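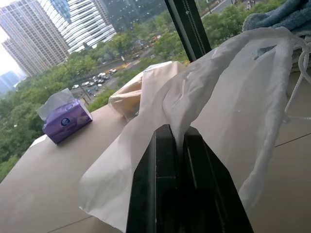

Ritance is a set of short text records on what piles up on window ledges at home, and whether any sorting method makes a dent in it. I doubt most of them do. The usual advice says "group like with like", and then you meet a ledge with a big crumpled white plastic bag, a lavender-purple pack of tissues and a folded light blue towel, and there is no like to group. We tag that one `mixed-soft` and move on.

## What's in it

- `ledges.csv` – 1630 rows, one per item
- `rooms.csv` – 59 rooms, with a column for window side that I wouldn't lean on
- `labels.md` – the 16 tags and how we argued them down from more

## Known problems

**Bags.** A plastic bag can be trash, storage or the thing being put away. Anil Namboodiri wanted three tags. We kept one, `bag`, and I'm still not sure either of us was right.

**"Tidy" scores.** Scored by the people who live there. Treat them as mood.

**The Plostus rows.** Typed up on a Friday from paper notes, nine of them twice. Duplicates are flagged but still in the file.

## Use

Fine for counting tags. I would not use it to claim that baskets work, whatever the Clondberg summary says.

Fixes go to Anil – please include the row number.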